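Breakfast arm at our place -- anyone else had one put in?

Forum: Catering and Hospitality Work > Kitchen and Front of House

ladle_and_loss
Posted August 29, 2018

I work the early shift in a staff canteen at Brolport. Seven of us on mornings. Management have signed up with a firm called Gemusico to put an arm on the continental breakfast side, so toast, mugs, plates, laying out and clearing. They say no jobs are going. What they haven't said is what the two people who do that counter now will be doing instead.

Has anyone worked next to one of these? I'm not after the sales pitch, I've had that.

grarnel_nights
We've had one at Grarnel since March. Different supplier but the same sort of work. No jobs went here either, but one person left and wasn't replaced, so make of that what you will.

The main change for me is that I used to do toast and chat. Now I fill things up, wipe down and put right whatever is out of place. It's less tiring on the wrists and more boring.

teatowel64
Same worry as the first poster. "No jobs going" normally means no jobs going this year. Ask them to put it in writing, with hours as well as headcount. Our lot kept everyone on and cut the early shift from 8 hours to 7.

pallet_pete
I'm on the other side of this. I set the arms up, and before that I did ten years in kitchens, so I'm not a suit. People expect the toaster to be the hard bit. Most of my time goes on crockery.

A mug is awkward. The handle can be facing any way, the rim is easy to chip, and if the grip is a bit low the whole thing tips as it comes up.

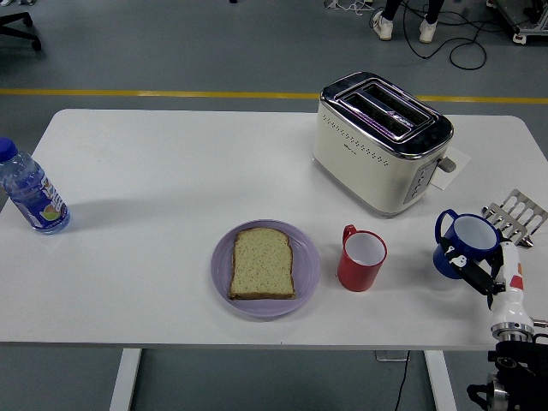 So we ask sites to stick to one sort of mug and one sort of plate where they can, and staff hate that, because every canteen has a cupboard full of odd ones people are fond of. If you want to be useful to yourselves, get somebody from the morning shift in the room when the layout is decided. On jobs where that happened the counter was at a sensible height and the bread was within reach of the person filling it. On jobs where it didn't, I've been called back to move everything.

ladle_and_loss
Thanks, that is useful. We have not been asked about layout at all. The drawing was on the noticeboard already finished.

teatowel64
"Get somebody in the room" is fine if they let you in the room. Pete, with respect, you go home when it's set up. The staff are the ones standing there at six in the morning when it stops and there's a queue.

pallet_pete
Fair point about the queue. I'd still say a stop is easier to deal with when the staff have been shown how to restart it. Ask for that training to be paid time. Some sites try to do it in the break.

grarnel_nights
Ours was in the break -- 10 minutes and a laminated sheet. I learned more from pressing the wrong button.

I don't agree it's all bad though. I have a bad shoulder and lifting racks of mugs every morning was doing me in. I'd not go back to that.

crumbtray
Who does the cleaning round it? Ours was never written into anyone's job and it ended up with the kitchen porter on top of everything else.

ladle_and_loss
Good question, I'll add it to the list. So far: hours in writing, paid training, cleaning, and a say in the layout. Meeting is next week. I'll post what they tell us.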